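Tendent Standing Desk Converter review: is it worth the fuss?

I have been told to stand up more by two physiotherapists, one sister and a watch. So when Tendent's desk converter kept turning up in my searches with its promise of "a healthier day without a new desk", I bought one with my own money and used it through most of November. I was doubtful when it arrived and I am a bit less doubtful now, though only about parts of it.

What you get

A flat platform that sits on your existing desk, a lower shelf for the keyboard, and a pair of squeeze handles that let the whole lot rise. It comes in one heavy box. The courier left mine at the bottom of the stairs and I do not blame him. Assembly is four bolts and a cable clip, and the leaflet has been translated by someone in a hurry. I had it up before my tea went cold.

The claims

Tendent says the lift is "effortless" and has 17 height settings. I believe the number. As for effortless, with a monitor and a laptop on board I had to brace my hip against the desk and heave. Going down is worse: it drops the first little way faster than you'd like, and I learned to move my mug first. Birdie Zamora, who shares my office and is a good deal shorter than me, gave up on day two and now asks me to do it.

There is also a line on the box about burning extra calories. I would ignore that. Standing still is not exercise, whatever the box says.

Stability

At sitting height it is solid. At full height it wobbles when I type, enough that the monitor shivers and I start to feel slightly seasick on long emails. Turning it down three notches helps. If you are over six foot you won't have that option, and I think you should look elsewhere.

The keyboard shelf is too narrow for a full-size keyboard and a mouse together. I bought a smaller keyboard, so add that to the price.
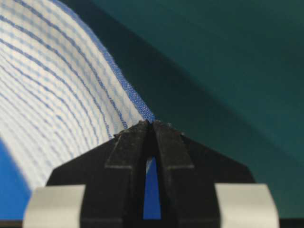
Living with it

It takes up nearly the whole desk and you cannot easily put it away. Papers end up underneath, where they stay. The black finish shows every fingerprint and most of my lunch.

Did I stand more? Yes, for a fortnight. Then I stood after lunch and hardly at other times, and that is where it has settled. My lower back is better in the afternoons. It may be the desk, or it may be that I also started walking to the station. I can't separate the two and I doubt Tendent can either.

The alternatives

The Brannigan model is roughly half the price and has no keyboard shelf at all. Aksel Bisgaard lent me his for an evening and I found it steadier, but he types on a laptop and never looks up. A proper electric desk will cost you 500 pounds or so and does the job without the heaving. If you have the room and the money, I'd save up.

Verdict

3 out of 5. Decent build, daft claims, too much wobble at the top. Tendent gives you 200 days to send it back, provided you have kept the box, and the box is enormous. Mine is in the loft.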